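Vununik bench, mug tree task
2020-04-12

Demonstrations for the cup hanging task now stand at 571, of which 500 are assigned to training. The remainder is held back for evaluation. The Declercq baseline was retrained on the same split, with all other settings unchanged. 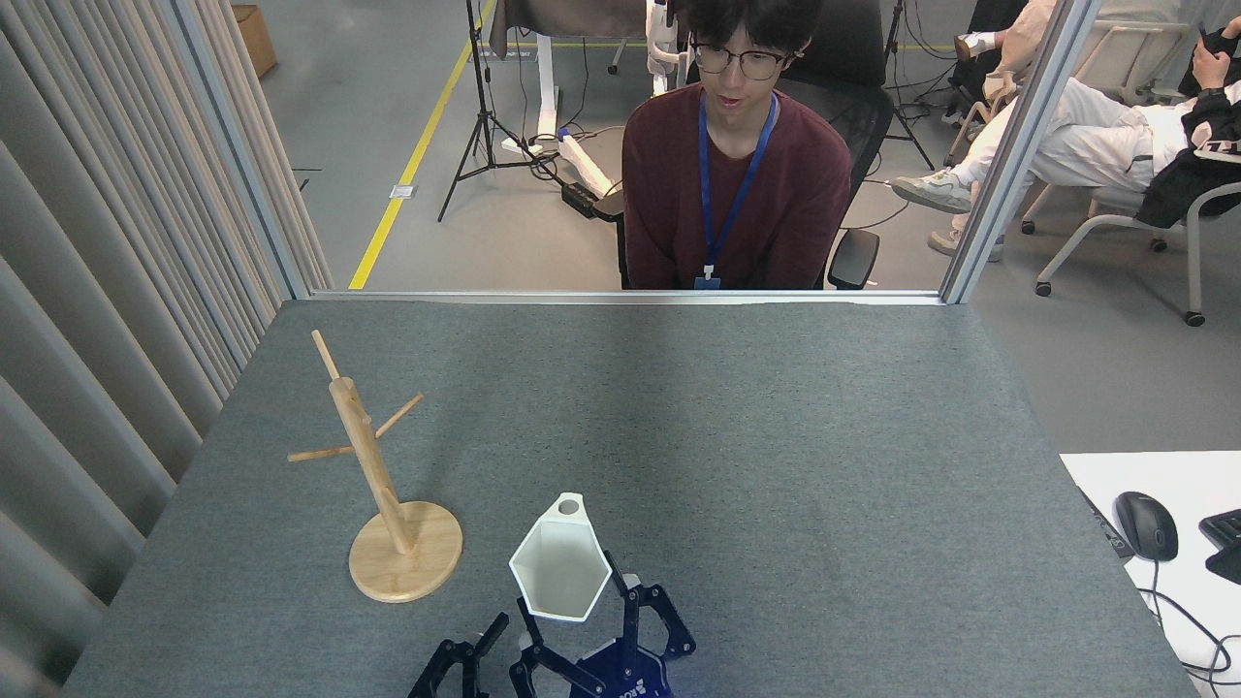
Approach angle remains the main source of error. With the cup tilted in the grasp, the policy tends to aim at the pole instead of the peg, and the pose estimate drifts during the final part of the movement. In 20 evaluation runs this accounted for all but 3 of the recorded failures.

Agreed with Trevville that the wrist view will be weighted more heavily in the next training run. Start poses to be varied more widely. Results to be entered under Jukden before the June review.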